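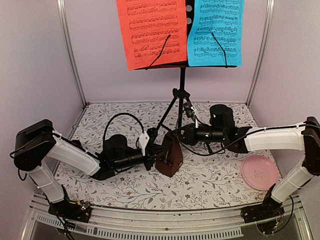 Search products, manuals, part no.

Doltska Two-Arm Cell Guard Kit

For benchtop cells with two small arms sharing one work surface. Covers speed limits, shared-zone lockout, stop wiring. Kit price 1,497, installed price 2,339. Shipping extra outside Clevunham.

In the kit
Stop button, panel mount, with 52 inch lead
Zone relay, preset for 3 zones (left, right, shared)
Printed rule card for the cell wall
Palta log sheets, one pad

Good practice, please read before ordering

Set zones before you set speeds. Only one arm moves in the shared zone unless the task realy needs both. If it does, drop to handover speed and log it.

Cables: check slack at full reach, both arms, every shift. Nothing hanging where the other arm can snag it.

Tall or tippy props, stands, anything with a narrow top. Teach the approach slow, from the side. Reteach if the prop gets moved. No hands in the cell with power on, not even for a quick nudge.

Wrist cameras get checked after any bump. Re-run calibration, write down the result, then go. 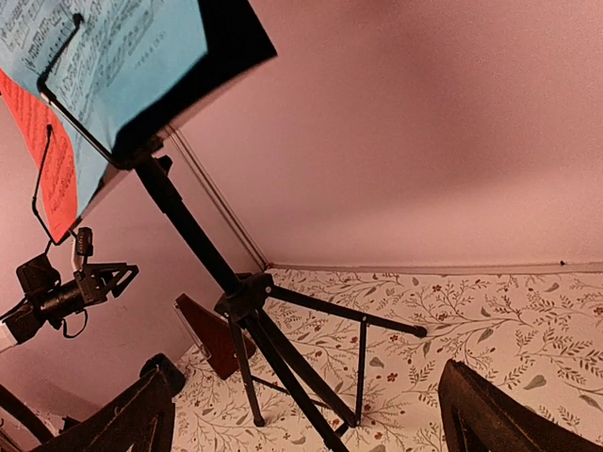 Chow wrote in that the handover speed rule should apply to teaching as well as playback, and asked for it to be on the card. Fair point. New card has it, old cards can be swapped free untill the end of December. Send the card number with your order number.

Not a replacement for your own risk assessment. Does not cover arms on moving bases.

Last updated: 13/11/2019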